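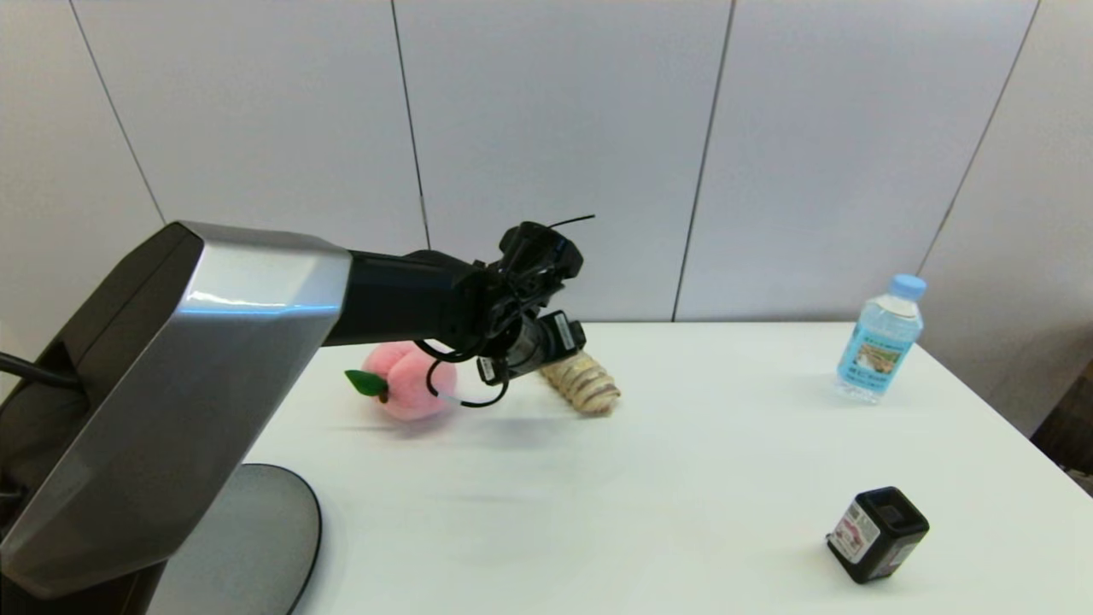 Mavmont Sorting Hall

The Mavmont Sorting Hall is a returns and repacking site of the retail company Brilard, in the town of Jesau. It employs 231 people. The hall is known in the region for the gradual introduction of robot arms at its packing tables, which began in May with 2 tables.

Work before automation

Until then, all returned goods were taken out of boxes, checked and placed on trays by hand. A packer handled toys, food samples, bottles and small containers in the same shift, in no fixed order. The mixed goods made the work difficult for older machines, which needed every object to be of one shape.

Introduction of the arms

The arms were installed by the firm Carrasco. Each one picks single objects from a table and is supervised by a worker, called a table lead. The table lead stops the arm when a grip is wrong, moves the object and starts the arm again. Soft objects and light packaging are reported as the most frequent causes of a stop. The hall handles 4,000 objects in a day, and the larger part of them is still packed by hand.

Effects on the staff

No positions were closed in the first period, but the content of many positions changed. In total 63 packers received training as table leads. Nicanor Ojeda, who represents the packers, has stated that lifting became less, while standing in one place and watching became more tiring. The shift manager, Bevan Faulkner, agreed on 6th November to a rotation between the arm tables and the hand tables. The question of higher pay for table leads remains open.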